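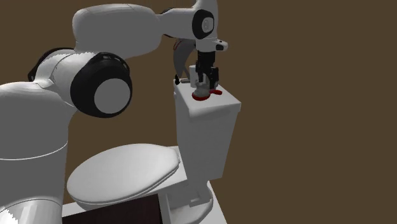 Home | Buying | Renting | Interiors | Letters

What I learned from 18 viewings

By Ximena Barajas
October

The flat I wanted was the second one I saw. I'd like that on the record, because I then went to look at 16 more of them, spent a small fortune on bus fares and came home every evening with sore feet and another glossy folder with a sunset on the front.

I'd been renting in Fukomcombe for years, up the hill behind the old bus garage, and I knew the area well enough to be snobby about it. I wanted the Perkine side, where the streets are flat and there's a baker. My budget wanted the other side, where there is a ring road. So off I went with a notebook and a tape measure, feeling terribly grown up.

The first place was in Prata, a block of 49 flats set back from the road behind some very stern hedges. Lovely light in the front room! I was halfway to picking curtains when the agent mentioned the service charge, and then mentioned it again a bit more quietly when I asked him to repeat the number. I've since learned to ask for three years of service charge bills before I even take my coat off. One year on its own is useless. You want to see whether it creeps or leaps.

Then came flat number two, in Memell Court, on the second floor at the back. It had a narrow hall, a square bedroom and a kitchen where you could stand in the middle and touch both worktops (I did, with the agent watching). The windows looked over garages. I liked it straight away and I distrusted that completely, so I wrote "too easy?" in the notebook and carried on.

My friend Dayana Tlapale bought in Perkine a couple of years before me and she came along to a few of the later ones. She's a terrible person to go viewing with if you want to stay in a good mood. She turns on every tap. She asked one poor seller what time the sun left the balcony and he had no idea, so we all went out and looked at it for a while. She also made me go back to every place I liked at eight in the morning, and that's how I crossed off a gorgeous top-floor flat next to a school gate. The noise was one thing, but I couldn't have got a bicycle down that pavement, let alone a removal van.

Floor plans deserve a grumble of their own. I saw one "two bedroom" where the second bedroom would have held a cot and a strong opinion. Take the tape measure, measure the wall where your bed will go, and check which way the door opens while you're there. I own a very large wardrobe that was my aunt's, and it ruled out four flats.

The lease is the dull bit and I'm afraid you have to read it. Mine says no washing on the balcony and no pets without written consent, and it has a whole paragraph on carpets. I paid my solicitor to explain the ground rent clause and then paid for the same explanation a second time when I'd forgotten it. Write these things down.

By viewing 18 I was looking at a perfectly nice place near the station and comparing it, out loud, to Memell Court. Dayana asked if that one was still for sale. It was – the first buyer had dropped out over a survey that found damp in the bike store, and the price had come down a little. I rang from the pavement.

It took 20 weeks from offer to keys. I had been told 12, by the agent, with a straight face. The wardrobe went up the stairs on its side with 600 swear words and one missing foot, and it now lives in the square bedroom, propped on a paperback. The baker is a seven-minute walk. The ring road you only hear when the wind's from the east.

Comments (3)

Prata Pete: 20 weeks is quick, we took most of a year. Agree on the service charge bills. Ask if the roof is due as well.

hilltopmo: What did they do about the damp in the bike store?

Dayana T: For the record he should have known what time the sun left the balcony.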